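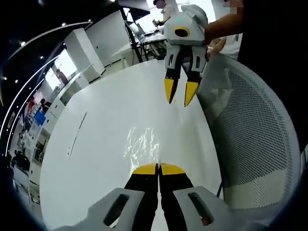

Slide 1: Two grippers at the white round table, yellow tips.

OK, hi everybody, can you hear me at the back? I'm Gifty Aidoo and I've got 13 slides on buying an old dive watch without getting burned (Ama has the clicker, so be nice to her).

Start with my Sedero. I paid 500 for it at the Aston fair one Friday, and I was so happy I wore it home! Then Berkay Gündoğdu opened it up for me and found a dial from one watch, hands from another and a movement from who knows where. PAUSE. Let them groan.

So, dials first. On the early Sederos the name is printed, on the later ones it's a raised badge. Sellers mix these up all the time. Look at the glow paint too – if the dots have gone tan and the hands are bright green, somebody swapped something. Ask about it. Service hands don't bother me, but I want to pay a service-hands price.

Cases next. Polishing! Run your thumb along the lugs. They should have an edge you can feel. Pass round the two Aberas here, the sharp one and the sad one, and please get them back before the break.

Water. I don't care if it says 30 bar on the back, an old gasket is an old gasket. Get it pressure tested before you take it anywhere near a pool. Kwabena will tell his lake story if you ask him.

Money slide. A clean Abera with its papers was 2000 at Utgate in April, and I've seen the same watch without papers go for a lot less. Skip the chart if we're running late.

Questions, then coffee. Loupes go back in the blue box.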